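Skundetti Guidelines

The Skundetti Guidelines are a set of good-practice rules for recording hand-guided manipulation tasks, in which a person carries out everyday work with hand-held grippers so that the recordings can later be used to train robots. They cover the preparation of the workspace, the handling of the tools, the conduct of the operator and the keeping of records. The guidelines are voluntary and carry no legal force.

Background

The first draft was written by Hélder Carrilho and Delia Montecinos for the Sakholm working group, which had received complaints that recordings from different sites could not be combined. Sites named the same task in different ways, started recordings at different points and disagreed on what counted as a failed attempt. The draft was circulated in January and drew 337 written comments, most of them on the sections dealing with private homes. The adopted text has 11 sections and 5 annexes.

Scope

The guidelines apply to tabletop and countertop work performed by one operator with one or two grippers. They do not apply to robots moving under their own power, to work with open flame, or to tasks involving medicines. Mobile work, such as carrying objects between rooms, is left to a separate document maintained at Rurnness.

Workspace

Section 3 deals with the surface and its surroundings. The surface must be stable and must not tip when an operator leans on it. Patterned cloths and reflective objects are permitted, and sites are encouraged to vary them between sessions. A cloth must lie flat enough that a gripper finger does not catch in a fold. Cables are to be kept clear of the operator's reach. Sharp knives and cracked glass are excluded.

Where a window is near the table, the site must note the direction of the light in the session record. Blinds may be adjusted between attempts but must stay as they are during one.

Objects

Section 4 sorts household objects into classes by shape and by how they are usually grasped. Spoons, chopsticks and other long, thin utensils form a class of their own. They may be laid parallel, crossed or stacked, and an attempt is not void if one utensil moves another. Mixed materials and colors are allowed within a single set.

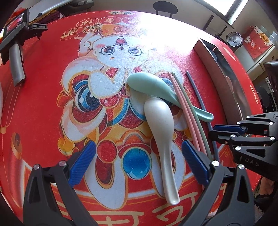

An operator should approach a thin utensil with the jaws open on both sides of it and close them at an even speed. Pressing the finger pads hard into the table is listed as poor practice, as it wears the pads and can drag the cloth. When two grippers are used, the second should stay clear of the first until it is needed.

Records

Each attempt is given a result of complete, partial or failed. Failed attempts are kept and labeled. Annex 2 contains the Slaoui form, a one-page sheet listing the task, the objects, the tools and any interruption. People who may be recorded while passing through the room must be told beforehand and may ask for a recording to be deleted.

Adoption and review

In the most recent survey by the working group, 87 sites reported following the guidelines in full or in part. The section on workspace was the most widely used. Smaller sites reported difficulty with the labeling rules, and a shortened version of the Slaoui form is under review.

See also: Rurnness mobile work document; Sakholm working group; Slaoui form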